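더데일 고양이 쉼터 직물 정비 사업 중간 보고
보고 시점: 2021년 10월
지원: 플러브우드 기금

1. 추진 개요

지난 4월 교부받은 지원금으로 쉼터에서 쓰는 담요와 깔개를 분류하고 교체하는 작업을 진행하고 있다. 기금 신청 당시 보유량은 771점이었고, 이 가운데 301점을 점검했다. 계속 쓸 것, 수선할 것, 폐기할 것으로 나누어 대장에 적었으며 폐기 대상은 59점이다. 나머지는 연말까지 점검할 예정이다.

2. 고양이 응대 공간

분류 작업은 고양이가 드나드는 방에서 함께 한다. 고양이를 따로 격리하면 방이 하나 더 필요해 당초 계획에서 뺐다. 흰 바탕에 갈색과 검은색 줄무늬가 섞인 고양이도 이 방에서 지낸다. 털 제거용 롤러와 먼지봉투는 예상보다 소모가 빨라 소모품비를 일부 조정했다.
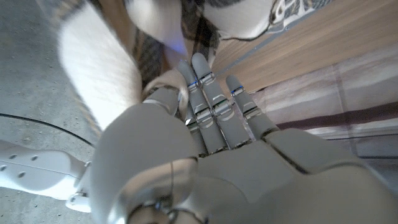

구디스는 작업 시간을 오전으로 고정해 달라는 의견을 보내왔다. 오후에는 급식과 겹쳐 고양이가 자리를 자주 옮기고, 다 접은 담요 위에 올라가면 털 제거를 처음부터 다시 해야 한다는 것이다. 이 의견을 받아들여 다음 달부터 오전에만 작업한다.

3. 직물별 점검

짜임이 굵은 것과 누빈 것은 털과 모래가 골 사이에 남기 쉬워 솔질을 두 번 한다. 올이 풀린 곳은 발톱이 걸릴 수 있으므로 손으로 훑어 확인한 뒤 수선함에 넣는다. 표면에 작은 칸이 엇갈려 반복되는 종류는 점검에 시간이 가장 많이 든다.

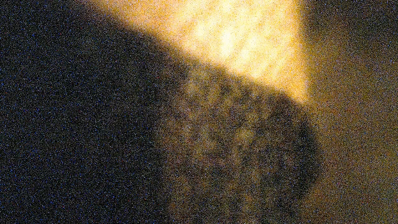

4. 담요 털기와 접기

술이 달린 담요는 탁자 위에서 들어 올려 펼친 다음 가장자리를 살핀다. 술이 엉킨 채 접으면 보관 중에 매듭이 생긴다. 크림색 바탕에 짙은 갈색 줄이 들어간 격자무늬 담요도 이 순서로 다룬다. 바닥에서 접던 방식을 탁자로 바꾼 뒤 재작업이 줄었다.

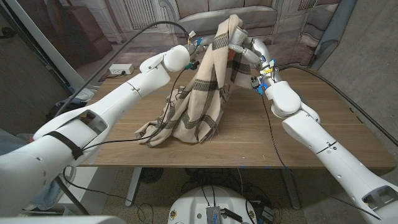 사진 3. 나무 탁자 위의 술 달린 격자무늬 담요

5. 남은 과제

세탁은 얀에 위탁하고 있으나 대형 담요의 회수가 늦어지는 경우가 있다. 회수일을 전표에 적도록 요청했고 답을 기다리고 있다. 보관 선반은 대략 1101밀리미터 폭으로 한 단을 더 설치하려 하며, 견적을 받는 대로 변경 신청서를 제출하겠다. 수선용 실과 바늘은 현재 재고로 충분하다.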